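Volville Residents Forum
Safety and Policing > Shed and Garage Break-ins, East Side

Posted by Odholm_Block_Liaison - September

The purpose of this thread is to collect reports of break-ins to detached garages and sheds on the east side, between the Odholm lot and the rail crossing. The police department has confirmed two entries on the same night, both through side doors. In the first, a bicycle and a set of hand tools were taken. In the second, the loss was put at $245, mostly fishing gear. No one was hurt and no arrest has been made.

Residents who have suffered a loss are asked to file a report with the department before posting. Please do not post house numbers, license plates, or the names of persons you believe to be involved. Posts that do so will be removed.

The department has also asked that anyone with recordings from that night keep them. Many home systems erase older material without notice, and a copy should be saved to a separate drive. 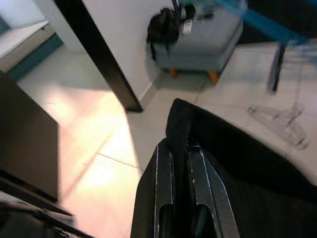
tultville_road_resident replied that the request for recordings had come too late for most households on that street. The first notice reached mailboxes 15 days after the entries, and by then the system at that address had already written over the night in question. The poster asked why the forum had not been told sooner.

Odholm_Block_Liaison wrote:

The delay is noted. The notice was sent on the day the department released the information. Requests for earlier release should be addressed to the department's records desk and not to this forum.

eastside_renter wrote:

With respect, that answer does not help tenants. My landlord controls the camera over the shared garage and I have no access to it. I asked for a copy of the recording and was told that it would be given only to an officer. I then called the non-emergency line and was told that an officer would ask for it if one were assigned. At present I do not know whether anyone has looked at it.

gravel_lane wrote:

I would disagree with part of this. A landlord is right to give recordings only to an officer. If every tenant could ask for a copy, there would be no privacy left in that building. The proper step is to write down the report number, give it to the landlord, and ask in writing that the recording be kept. I did so last year after a theft from my truck and received a written reply the next morning.

eastside_renter wrote:

I have no objection to putting it in writing and will do so today. My complaint concerns the department. A tenant should not have to act as a messenger between two parties who have each other's telephone numbers.

Odholm_Block_Liaison wrote:

Both points are fair. I have asked that the matter of shared garages be placed on the agenda for the next neighborhood meeting, which begins at 7 p.m. in the lower hall. Tenants are welcome and need not register.

On the subject of doors, the officer who spoke at the last meeting gave the following advice. Both entries were made where the strike plate was held by short screws. Longer screws that reach the framing are inexpensive and can be fitted in a few minutes. Side doors should have a deadbolt in addition to the knob lock. Windows may be covered from the inside so that the contents of the garage cannot be seen from the alley.

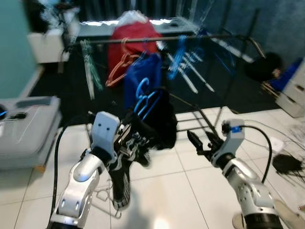 The officer further advised residents to record the serial numbers of bicycles, mowers, and power tools. Property is often recovered at resale shops in Ekwueme and cannot be returned when the owner has no proof that it is his or hers. A written list kept inside the house is sufficient.

tultville_road_resident wrote:

The advice on screws is sound, but I do not agree with covering the windows. A covered window also prevents a neighbor from seeing that someone is inside. On our street we have chosen to leave them clear and keep a light on a timer. We have had no entries since.

gravel_lane wrote:

You had no entries before the timer either, as far as I can recall. I would not draw much from that.

tultville_road_resident wrote:

There was an attempt in the spring - the frame was damaged and a report was filed. It was not listed on this forum.

Odholm_Block_Liaison wrote:

If you will send me the report number by private message, I will ask that the spring attempt be added to the list for the east side.

Last updated: September, 9:40 p.m.

Recent threads in Safety and Policing
Street lights out near the rail crossing
Packages missing from Tultville Road porches
Non-emergency line: hold times
Bicycle registration, where to go
Alley gate proposal, second draft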